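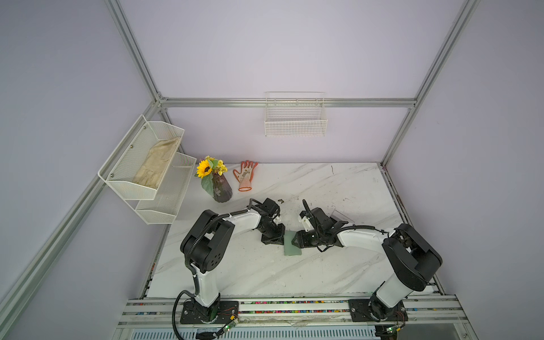

그 말, 정말 그 사람이 했을까? 기념비에 새겨진 글을 의심하는 법

마을 공원이나 바닷가에 가면 커다란 돌에 글이 새겨져 있을 때가 있어요. 옛날 장군이나 왕이 했다는 멋진 말이지요. 돌에 새겨져 있으니 당연히 진짜일 것 같지요? 글쎄요. 돌은 단단하지만, 돌에 새긴 말까지 단단한 건 아니에요.

부무덴의 기념비

부무덴이라는 작은 항구 마을에 기념비가 하나 있어요. 옛날에 완강에서 큰 싸움이 있었는데, 그 싸움이 끝난 뒤 이긴 편의 대장이 이렇게 말했다고 적혀 있어요.

“강 이쪽에서 잠든 이도, 저쪽에서 잠든 이도 모두 같은 어머니의 아이들이다.”

참 좋은 말이에요. 해마다 6월이면 사람들이 모여서 이 말을 소리 내어 읽어요. 학교 공책에도 나오고, 기념품 가게 컵에도 찍혀 있어요. 그런데 대장이 이 말을 언제, 어디에서, 누구 앞에서 했는지 물어보면 대답이 다 달라요. 어떤 책에는 강가에서 병사들에게 했다고 나오고, 어떤 책에는 편지에 썼다고 나와요. 그 편지를 본 사람은 있을까요? 책들은 그 이야기를 하지 않아요.

가장 오래된 기록을 찾아라

역사를 조사하는 사람들은 이럴 때 거꾸로 걸어가요. 요즘 책이 어느 책을 보고 썼는지 찾고, 그 책은 또 무엇을 보고 썼는지 찾아요. 이렇게 계속 가다 보면 더는 갈 수 없는 곳이 나와요. 그게 지금까지 찾은 가장 오래된 기록이에요.

부무덴의 말은 어디에서 멈출까요? 싸움이 끝나고 63년이 지난 뒤에 나온 신문에서 멈춰요. 어떤 노인이 기자에게 “대장님이 그렇게 말씀하셨지” 하고 이야기한 거예요. 싸움이 있던 해의 신문에도, 대장의 일기에도 그 말은 없어요.

63년이라니, 너무 길지 않나요? 지난달 급식에서 친구가 한 말을 한 글자도 틀리지 않고 적어 보세요. 아마 잘 안 될 거예요. 노인이 거짓말을 했다는 뜻은 아니에요. 사람의 기억은 원래 조금씩 모양이 바뀌어요. 좋아하는 이야기일수록 더 멋지게 바뀌기도 해요.

1,000번 적혀도 증거는 하나

“하지만 책마다 다 나오는걸요!”

이렇게 말하고 싶을 수도 있어요. 여기에서 조심해야 해요. 책 40권에 같은 말이 나와도, 그 40권이 모두 같은 신문 한 장을 베꼈다면 증거는 한 개예요. 1,000번을 베껴도 마찬가지예요. 소문을 들은 친구가 많다고 소문이 진짜가 되지는 않잖아요.

번역도 말을 바꿔요. 노인의 이야기에는 ‘어머니’라는 낱말이 없었어요. 다손 출판사가 다른 나라 말로 옮기면서 처음 나타났고, 나중에 그걸 다시 우리말로 옮겨서 돌에 새겼어요. 트로딕스라는 여행 안내책은 한술 더 떠서 ‘눈물을 흘리며 말했다’고 썼어요. 눈물은 어디에서 왔을까요? 책 뒤쪽을 아무리 뒤져도 출처가 없어요.

왜 그대로 두었을까?

듣기 좋은 말은 의심하기가 어려워요. 싸웠던 두 편이 사이좋게 지내고 싶을 때 그런 말이 있으면 참 편리하고요. 관광객에게 들려주기에도 좋지요. 그래서 어른들도 잘 묻지 않아요. 물어보면 분위기를 망치는 사람 취급을 받기도 해요.

그래도 저는 물어보는 쪽이 낫다고 생각해요. 싸움에서 가족을 잃은 사람들이 그때 직접 쓴 편지가 부무덴 기록관에 19통 남아 있어요. 돌에 새긴 말처럼 매끄럽지는 않아요. 화난 편지도 있고, 감자 농사 이야기만 하는 편지도 있어요. 그런데 이 편지들은 누가 언제 썼는지 알 수 있어요. 기념품 컵에는 한 줄도 안 실렸지만요.

물론 대장이 그 말을 절대로 안 했다고 할 수도 없어요. 기록이 사라졌을지도 모르니까요. 지금 우리가 할 수 있는 말은 “했다는 증거를 아직 못 찾았다”까지예요. “안 했다”와는 다른 말이니 섞어 쓰면 안 돼요.

기념비 앞에서 물어볼 것

누가 이 말을 했다고 하나요?
그때 바로 적은 기록이 있나요?
없다면, 처음 적은 사람은 몇 년 뒤에 적었나요?
원래 어느 나라 말이었나요?
이 돌은 누가, 언제 세웠나요?

마지막 질문의 답은 돌 뒷면에 작게 적혀 있을 때가 많으니 꼭 뒤로 돌아가 보세요. 이 글도 그냥 믿지 말고요. 어른이 썼다고 다 맞는 건 아니에요.

낱말 풀이
출처: 어떤 말이나 사실이 처음 나온 곳
사료: 옛날 일을 알아보는 데 쓰는 글이나 물건
인용: 다른 사람의 말이나 글을 가져와 쓰는 것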